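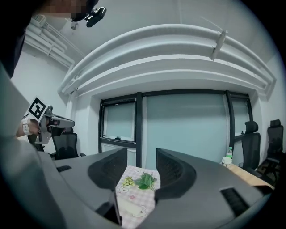
Guides > Flotstead Table Kit > Section 4: Leaves and Cuttings

4. Setting out leaves on the tablecloth

The Flotstead kit is used on any flat table with a cloth over it. Sort and arrange the leaves before you attach anything to a backing card.

4.1 Before you start

1. Clear the tabletop and wipe it down.
2. Lay the cloth printed side up and smooth it from the middle outward. A checkered cloth gives you straight lines to work to.
3. Pull the chairs back from the side you will work on.

4.2 Placing the leaves

1. Put the green sprig down first, stem toward you.
2. Fan the leaves out so each one can be seen. Do not bend a leaf back past the stem.
3. Set single leaves to the left of the sprig. Yellow or crinkled leaves go here too, with a gap between them and the sprig.
4. To move a sprig, lift it by the stem. Move single leaves from underneath with the Roy lifter.
5. Check the layout from a standing position and correct any leaves that overlap.

Note: The Cullen tray holds 2 sprigs. If you have more cuttings than that, finish one tray before filling the next.

CAUTION: Some houseplants have sap that irritates the skin. Wear gloves if you do not know what the plant is, and keep cuttings away from pets and small children.

4.3 Clearing up

1. Move the finished layout to the tray, single leaves first.
2. Shake the cloth outdoors or over a bin.
3. Machine wash the cloth on cold. Do not bleach. Printed cloths should be ironed on the reverse side only.

For replacement cloths and trays, see Section 7, Spare Parts.

Section text: Nusrat Swati. Revised in February by Gavin Carnegie.

1,846 views | 4 comments | 2 shares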